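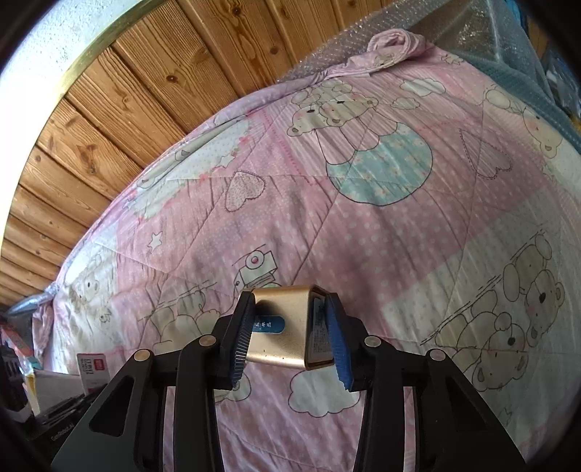 A small gold-colored metal piece held between two ridged grip pads.

Updated in July
3 min read

My migraines started at nineteen, and for a long time I dealt with them the way my mother dealt with hers: dark bedroom, cold washcloth, don't talk to me. So when a friend in Cestby told me her town had a headache clinic run out of the back of the public library (the library!), I had to go see it.

The clinic is Colm Mac Giolla's baby. He was a hospital neurology nurse for years and got tired of meeting people in the emergency room who had never once been asked how many headache days they have in a month. That's his first question, by the way, before you've even got your coat off. I said four. He handed me a paper diary and told me to come back when I'd filled it in. It was nine. I was kind of embarrassed!

The clinic opens at 2 p.m. and sees people from Cestby, Pasenia and the farms out past Daly, where the nearest neurologist used to be a 148-mile drive each way. Some 400 people have come through so far, and plenty of them had been taking over-the-counter painkillers most days of the week, which can bring on more headaches all by itself. I knew that, sort of, the way you know you should floss.

What I liked best was how slow it all is. You get a long first visit, and you talk about sleep and skipped meals and your job and what your family thinks a migraine is. (Mine thinks it's a mood.) If you need a prescription, Colm writes to your regular doctor, and if anything worries him he gets you in front of a specialist over video.

Money is the sore spot. The county gives them the room for free, but the diaries, the phone line and the video setup all come out of a grant from the Wukex Fund, and it runs out next year. Colm would like to train the nurses in Pasenia to do the same thing before then. He showed me the budget for that and it was smaller than what I spent on my last car repair, plus $600.

I'm on my third diary now. Six days last month, and I've started eating breakfast, which my husband finds hilarious. Colm wants to see me again after harvest, when the parking lot clears out a little.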